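29 July 2019
Dye shed notebook, Hendthorpe

Back in the shed after the long weekend of hosing everything down, and the indigo vat is finally behaving. I left it lidded overnight with the old blanket round it and this morning it had a proper coppery skin on top and that smell (you either love it or you eat your lunch outside). Liquid underneath is a clear yellow-green, no murk to speak of. Dipped a strip of the scrap cotton, counted to sixty, pulled it up and it went through green to blue in the air just as it should. Very pleased!

For whoever picks this vat up next: I fed it fructose and a small spoon of lime last thing, stirred slowly down the side so as not to beat air in, and then left it alone. I think my trouble earlier in the month was fiddling. Every time it looked tired I added something, and by the end I hadn't a clue what was in there.

Now the madder, which is what I meant to spend the day on. I've been using up the Skekside roots, the ones we dug and dried ourselves, and comparing them with the bought powder from Kusuma. Same wool for both, the Talard two-ply in 65 gram skeins, all mordanted together in one pot with alum so I can't blame the mordant this time. Soaked the chopped Skekside root overnight, poured off the first water (brown, tannic, not much use, though I've kept a jar of it to try on linen), then topped up with fresh and started it warming at half past nine.

The plan was to hold it under 65 degrees for the full 90 minutes. I did well for the first hour and then went to answer the door, got talking about fence posts, and came back to 104 on the dial. That thermometer is plainly wrong, as water can't get there in an open pan on our hill or anybody else's, but it was certainly hotter than it should have been and there were small bubbles coming up. Off the heat at once, lid off, and a jug of cold rainwater in. I then tried the thermometer in a mug straight from the kettle and it read higher still, so it's going in the bin and I'll use the glass one from the kitchen until I buy another. It does make me wonder about the June readings. I've pencilled a query next to those pages.

Result: the Skekside skein has gone browner than I'd like, a sort of brick with a bit of gravy in it. Not ugly. It would make a good border for something. The Kusuma skein, which went in afterwards in a separate pan and was properly watched, is a clear orange-red, much nearer what I was after. So this is no fair test of the roots at all, only a test of me and fence posts. Must repeat it. I've got enough dried root for two more goes, I think, and then nothing until we lift the next bed in September.

One thing I did learn is that the hard tap water really does help the red along. I'd put a small offcut in a pan of rainwater madder and another in tap water, and the tap one is the better colour by a long way. Chalk, I suppose. I'll add a pinch of it to the rainwater next time and see if they come level.

Washing: both skeins had a rest in the pan until they'd cooled, then a squeeze, then rinsed in three lots of water. Still a bit of pink coming off the Kusuma one at the end. I've hung them on the line behind the shed on the shady side. Labels are on with string through the holes, in laundry pen, after the biro disaster.
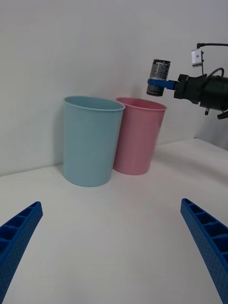 Cochineal is next and I want to go pale with it for a change. I've got in the habit of strong crimsons because they're so satisfying when they come out of the pot, but the baby blanket order needs soft shades, and soft is much harder to get even. My thought is to use the exhaust bath, the third or fourth time round, with a fair bit of cream of tartar, and to put the wool in cold and bring it up slowly. For a target I'm going by the two plastic cups, the pastel pink and the light blue with the hint of green in it, and they do look well next to each other. The pink ought to be reachable. That blue is another matter, as a quick dip in the indigo usually gives me something greyer, and I may have to try the thinnest wash of weld over it to nudge it towards green. A very thin one.

Jobs before I forget: 24 small skeins to wind for the shade card (Talard again, the cream not the white). Descale the big pan, it's got a tidemark. Find the lid for the alum tub. Move the walnut husks out of the passage, I've kicked that bucket twice now and one day it'll go over on the good floor. Sieve the jar of first-soak madder before it grows anything.

Also the rubber gloves have a split in the left thumb – I have a blue thumb. If anybody is passing the hardware shop, medium please, and the long-cuffed ones if they've got them.

Six o'clock: checked the vat again, skin still there, temperature good by hand. Lid on, blanket round, leaving it be.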